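Features > Technology > Made Round Here

I'd been in the building at Famden for less than five minutes before someone put a robot's hand in mine. Just the hand, mind you. No arm, no body, no blinking lights, only a gripper with a handle and a trigger and a camera on it, and a cheerful instruction from Teresa Ó Dubhghaill to "go and pick something up, then."

So I did, badly. I went for a cup and knocked it over (my own kitchen would recognise the style), and then I went for it again from the side and got it, and I was so pleased with myself that I turned round to show everybody and dropped it on the floor.

"Keep that one," said Flynn Kerslake from behind his laptop, and I thought he was being sarcastic, but he meant the recording.

The project is called Kidex, and the idea is lovely and simple. If you want a robot to tidy a table, you could sit down and write out every movement it should make, and you'd be at it until you retired. Or you could tidy the table yourself, holding the same sort of gripper the robot has, with the camera watching what the gripper gets up to. Do it enough times and the software starts to find the pattern in it. Teresa reckons they need about 500 goes at a task before it's worth trying on the arm. Flynn would like more. He always would, she tells me, and he doesn't argue.

They've tried the other way too, and I got a turn at that after lunch. You sit at a desk with two controllers and drive an arm in the next room, watching it on a monitor, and I have to say I was hopeless! There's a tiny delay, so you push a bit further, then the arm catches up and you've pushed too far, and the sponge you were after has gone sailing off the table. Teresa can fold a tea towel like that. She spent most of last July learning how, at the old site in Riltthorpe, and she says she used to dream about corners.

With the handheld one you forget you're doing anything clever. Your wrist already knows how to come at a thing that's leaning over, and your elbow gets out of the way without being asked. What you do have to learn is to slow down. I'm a grabber, as my family will confirm, and Flynn kept having to say "gently" in the voice you'd use on a horse. You also mustn't help with your other hand, and I can't tell you how hard that is. Try clearing your breakfast things with one hand in your pocket tomorrow and see how far you get.

The bit that surprised me was how much they want the place left as it is. I'd imagined a spotless lab with one red cube on a plinth. What they like is clutter, shelves full of bits, people leaning across, different light in the morning and at teatime. A robot that has only seen a bare room is no use in yours or mine.

By four o'clock I'd done 100 goes and my thumb ached from the trigger. Flynn went through them with me, skipping back and forth, and you do see your own habits. I hover. I come in too high and hang about before I commit, and if Katene (that's the arm, she has a name and a mug) ends up dithering over the washing-up one day, I'm afraid that's me.
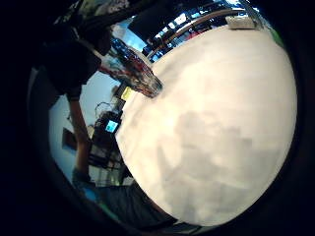
3 min read

It's a funny way to look at the world, from the gripper. Tables and rooms go bendy and black at the edges, and a clear cup or jar tilted over, all red and dark inside, seems like quite a serious job of work. Teresa says I can come back when they start on cutlery. I've told her I'll practise.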